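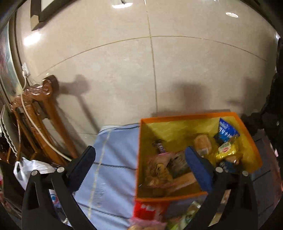

Fragkou Manipulation Software Group — Help Board

Gripper width jitters whenever the fingers go inside the box. Filter it or fix it?

Posted by Hidayah Ngui
Tags: perception, gripper width, replay

I look after the preprocessing for our hand-held gripper recordings, so I get the blame for whatever the policy does later. The task is snacks in and out of a yellow box with an orange rim, filled until there's no sensible place to put a finger. Pastries in clear plastic, a bread roll, foil, a chocolate bar on the diagonal.

We get finger opening from the wrist camera. The code finds the two dark blue pads, takes the distance between them and runs that through a calibration table. Over open floor it behaves beautifully. Once one pad dips in among the packages and the other stays outside the rim, the width trace starts to look like a seismograph with a grudge. On replay the arm dutifully copies every twitch.

The worst episode has 574 steps, and 172 of them change width by more than the motor could manage on a good day. I put a moving average on it. The trace is now lovely and the replay closes late, so it pushes the roll along and grabs the air where the roll used to be.

Three things I can't decide:

Should I use a median filter and stop fussing?
Should I throw out the steps where a pad is partly hidden?
Is there any point in tracking something other than the pads?

Running Stelthorpe for the pose side, which seems fine. The floor is glossy tile with ceiling lights shining in it, if that matters to anyone.

Sekar Mandagi
(accepted)

Don't smooth it yet. Your detector is giving you wrong numbers, and averaging wrong numbers gets you a polite wrong number.

Look at what the pads are competing with. A dark blue rectangle was a fine thing to search for until somebody filled the view with printed rectangles. You have a blue-and-white package standing in the corner of the box and a light blue bag with darker blue seams right behind the left pad. If your color threshold is as generous as the one I inherited at Nurmont, it will happily annex a seam.

What I would do, in this order:

Mask the search. The fingers can only travel along a known path in the wrist view, so draw that path once per camera mount and ignore blobs outside it. It's an afternoon of work, and most of it is finding out which way the y axis goes.

Score each pad separately and save the score. At the moment you are computing a distance from one good pad and one guess, then storing it as though both had signed for it.

When one pad is bad and the other is good, use the good one. If your fingers are mechanically coupled, half the opening is enough to recover the rest. If they aren't, mark the step invalid and interpolate across short gaps only. I stop at 3 frames. Past that you are writing fiction.

After all that, a median filter is fine. Use a short window, and run it centered, seeing that this is offline and you are allowed to peek at the future. Your late closing sounds like a trailing average.

On tracking something else: there are four round screw heads on the black part of the gripper, and in your view they are all in sight while the right pad is down among the snacks. Check whether any of them move with the fingers on your build. If they do, they're a nicer target than the pads. If they don't, they still tell you if the camera mount has shifted.

Azlan Tambunan

just drop the bad episodes? we had nearly 3000 and threw out everything with a width jump over threshold. training got much smoother

Hidayah Ngui

Azlan, what did it do with full boxes afterward?

Azlan Tambunan

it was not great at full boxes

Hafiz Pattinasarany

Agree with Sekar on the mask. One addition about the floor. Those bright ovals on the tile never bothered our pad detector, but they did upset the pose tracker, because reflections slide across the floor as you move and it takes them for features. Plot pose and width on the same time axis before you declare Stelthorpe innocent. We spent most of June tuning the wrong one.

Also check your exposure. Ours was on auto, and going from pale tile to a box interior changed the pad color enough to fall out of the threshold. Lock it if the driver lets you. The Fosten driver says it lets you and then doesn't, so read the value back.

Hidayah Ngui

Mask is in, and pad scores are being saved. It was a seam. The average was trailing too, so I'm marking Sekar's as accepted and going off to look at exposure.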